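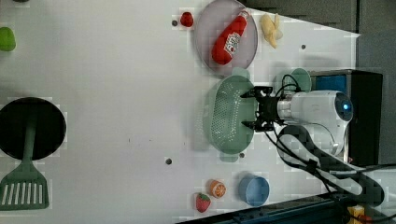

One reader of the first release wrote in to say that a dataset of hand-guided demonstrations ought to keep the bad ones too, and to ask where ours had gone. They are back in this version, in the folder called failed, with the same file layout as the rest.

Griltlow Kitchen Tabletop, version 4

Griltlow is a set of demonstrations of simple kitchen sorting and moving tasks, done by remote control of a single arm with a two-fingered gripper. The objects are toy food and ordinary kitchenware: a colander, a frying pan, a slotted spatula, a plate, a cup, toy fruit, a ketchup bottle. The tabletop is white throughout.

Contents

137 demonstrations kept as successful
19 demonstrations marked failed
One plain text instruction per demonstration
Arm joint positions, gripper opening and overhead video, on a shared clock

How it was recorded

The operator stood beside the table and moved a hand controller. The arm copied its motion at reduced speed. The button on the controller closed the gripper while held - letting go opened it. Joint positions and gripper opening were logged at 15 samples per second, and video frames were matched to the nearest sample afterward.

Before each demonstration the objects were moved by hand to new spots. There was no fixed layout and no list of positions. Sessions recorded in May used the Skadley controller and all later ones used the Denness. The Skadley has a small lag when the wrist turns, so the controller field in the metadata is worth checking before mixing the two.

Instructions

Written after recording by someone who had watched the video. Wording varies on purpose: "put the strawberry in the colander" and "strawberry goes in the colander" both occur. Spelling was fixed, grammar was left alone.

Known problems

Grasps on thin rims are overrepresented among the failed runs.
Pauses at the start were trimmed. Pauses in the middle were not.
Left and right in the instructions follow the operator's side of the table, not the video.

Splits

The Cheng split holds out whole sessions and is the one to use for reported results. The random split is only there for quick checks.

Changes from version 3

Failed runs restored. Gripper values now go from 0 (closed) to 1 (open) - they were the other way before.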